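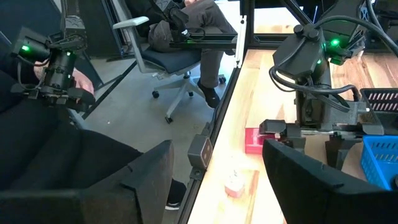 Jeptoo Simiyu
Budget the leader arms first. Everyone quotes followers and then finds 2569 left for the rest.

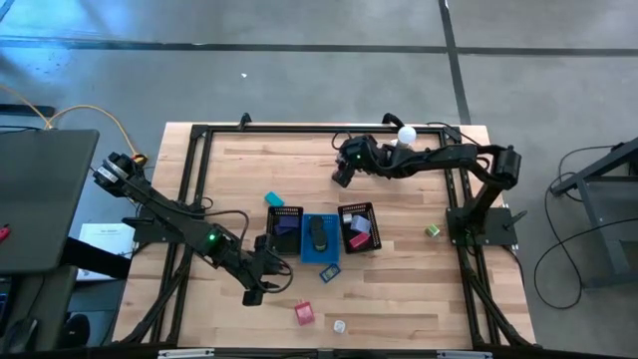

Piret Vītola
Our August order is a second two-arm table from Brundwood. Spare fingers are quoted separately, up to 11 weeks. I would also add a line for bins – two black mesh baskets and a blue tray already take the middle of the table, and the loose blocks end up around them.

Ilze Rimkutė
Disagree on bins. That is petty cash. Put the money into a spare wrist servo.

Piret Vītola
Petty cash needs a signature here too.

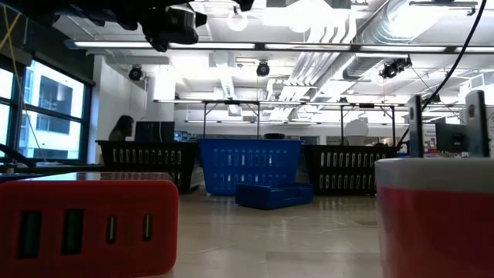
Filed under: Purchasing > Arms and grippers

Žydrūnas Koppel
Sjöberg quoted us 3 weeks on fingers. Servos were longer. I would order both now and leave the bins for later.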